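各位来宾、各位同仁，下午好。

今天的题目是“保证条款的写法与常见疏漏”。所讲内容以中小企业之间的日常保证合同为限，不涉及金融机构的格式合同。讲义已随会议材料发放，页码以讲义为准。

（第一部分，时间控制在7分钟以内）

首先说明保证合同与主合同的关系。保证合同是从合同，主合同无效的，保证合同原则上随之无效。起草时应当在首条写明主合同的名称、编号、签订日期以及当事人全称。实践中常见的做法是只写“双方此前签订的合同”，而当事人之间往往同时存在供货、仓储、代理等多份协议，一旦发生争议，首先需要证明的便是保证究竟附着于哪一份。

其次是保证方式。一般保证与连带责任保证，后果相差甚远。一般保证的保证人享有先诉抗辩权，债权人通常须先就债务人的财产依法强制执行；连带责任保证则无此顺序。条款中应当直接使用法定名称，避免“全力协助偿还”“负责到底”之类的表述。

（此处停顿，请听众翻到讲义第12页）

第12页所附条款取自Skistier与Vovolitz之间的一份供货合同，经双方同意后使用，货款金额已作改动。请注意第三款：“保证人在债务人不能履行时承担保证责任。”起草人的本意是连带责任，文字上写成的却是一般保证。“不能履行”与“不履行”，一字之差，谈判桌上无人提出异议，直到货款逾期才引起重视。

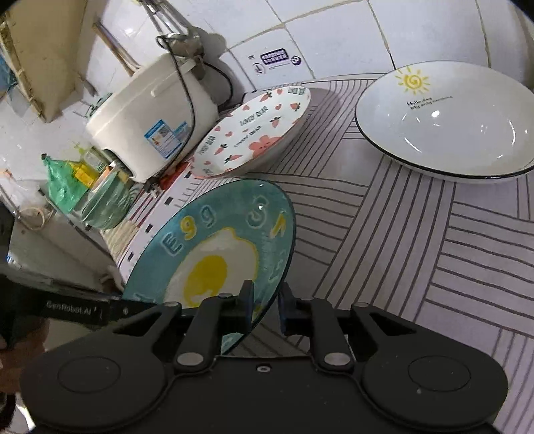

Moushumi Jayawardena在会前来函中提出，仅凭“不能”二字认定为一般保证，未免过于依赖文字，合同其他条款以及双方的往来邮件同样应当纳入解释；她并认为，若保证人曾在邮件中承诺“到期即付”，结论可能不同。

这一意见值得重视。合同解释固然应当结合上下文和交易背景，但作为起草人，不宜将希望寄托于事后的解释。往来邮件能否作为依据，还要看合同是否订有完整协议条款。上述供货合同恰好订有此类条款，写明签署前的一切往来均由本合同取代。

（第二部分）

关于保证期间。讲义附有两种写法，一种写明起算日与截止日，一种写明自主债务履行期限届满之日起若干个月。两种均可采用。需要避免的是“直至主债务本息还清时为止”，此种约定在效力上历来存在争论，建议在审稿时一律改为确定的期限。

分期履行的债务应当另行处理。以Bepari的设备租赁合同为例，租金按月支付，每期4000元，合同只约定保证期间为六个月，未写明自每一期届满之日起算，还是自最后一期届满之日起算。后经协商补签了一页附件，明确自最后一期起算。若在初稿阶段加上一句话，附件本可省去。

关于保证范围。主债权、利息、违约金、损害赔偿金以及实现债权的费用，应当逐项列明。律师费是否包括在内，须单独写出。保证人希望设定上限的，应写明该上限是仅指本金，还是包括全部费用在内。Rollesa所用的文本在这一点上较为清楚，讲义附录二收录了全文，请各位自行参阅，现场不再宣读。

（如时间不足，以下一段可略去）

关于主合同变更。未经保证人书面同意而加重债务的，保证人对加重部分不承担责任。建议在保证合同中约定通知的方式与送达地址，并将同意书格式作为附件。Ecaterina Pană在审阅讲义时建议增加电子送达一项，现已补入附件三。

（第三部分，签署事项）

签署环节请核对以下各项：

保证人为公司的，应取得并留存相应的股东会或董事会决议，决议中的被担保人名称与金额须与合同一致。
签字人非法定代表人的，应附授权委托书原件。
保证合同有多页的，应加盖骑缝章。
空白处应划去或注明“以下空白”，不得留待日后填写。

有关决议的审查，曾有学员问及小额交易是否可以从简。本人的意见是，金额不影响审查的必要性。违约金每日500元的合同，拖延数月之后同样会形成可观的数额。

最后是会务事项。讲义所附文本仅供研习，用于具体交易前请交由执业律师审核。书面问题请交Manee Ruangrit汇总，答复将随下一期材料一并寄出。茶歇之后由Jahangir Ekanayake主讲抵押登记，请各位准时入席。

现在进入提问环节。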